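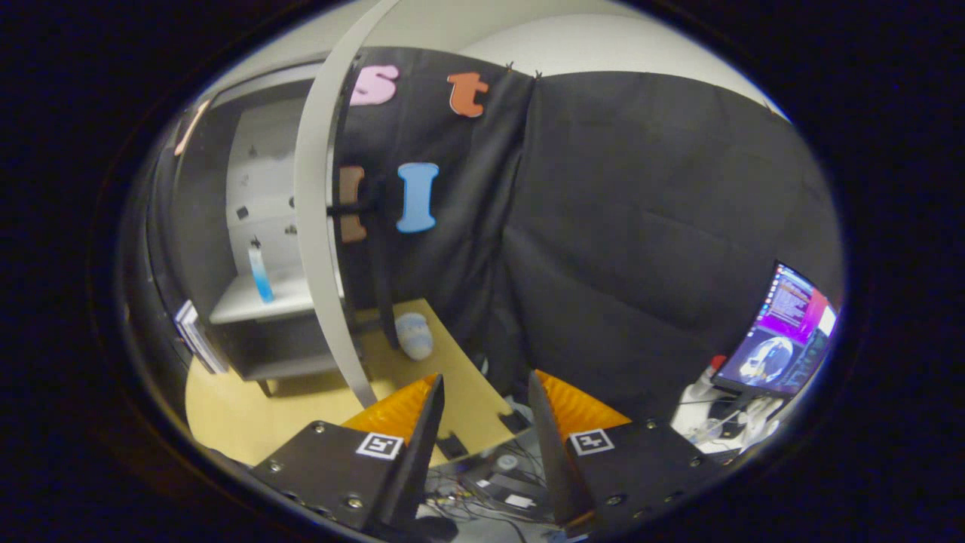 How do I keep foam letters on a fabric curtain without making holes in the cloth?
Use hook tape: a small piece of the rough side on the back of each letter, if the fabric is fuzzy enough to hold it. On smooth cloth, sew a strip of the soft side to the curtain first.

Ticket 128
Opened: August 2, 2023
Opened by: Vasylyna Kobzar
Product: Neltiretti letter set, foam
Status: open

I have a black curtain behind my desk and I want to put letters on it. The double-sided tape from the set does not stay on the cloth. In the evening I press the letters well, and in the morning two of them are on the floor. The same tape holds very well on the painted wall.

What I tried:
Washed the curtain, no softener. Same result.
New tape, pressed for 60 seconds. The small letters stayed, the capital I fell.
Safety pins from behind. It holds, but the pin makes a mark in the foam.

Reply from Brondberg support
Please try the hook tape on one letter only and leave it for a day. Cut the piece 2 cm long and put it near the top of the letter, so the top does not bend forward. Also please tell us if the curtain hangs flat or in folds.

Reply from Vasylyna Kobzar
It hangs in folds, and I cannot iron this fabric. I tried the hook tape on the letter t. After one day it is still in place, but it leans a little where the cloth is not flat. I will order 20 more pieces and do the others in September. Please keep the ticket open until then.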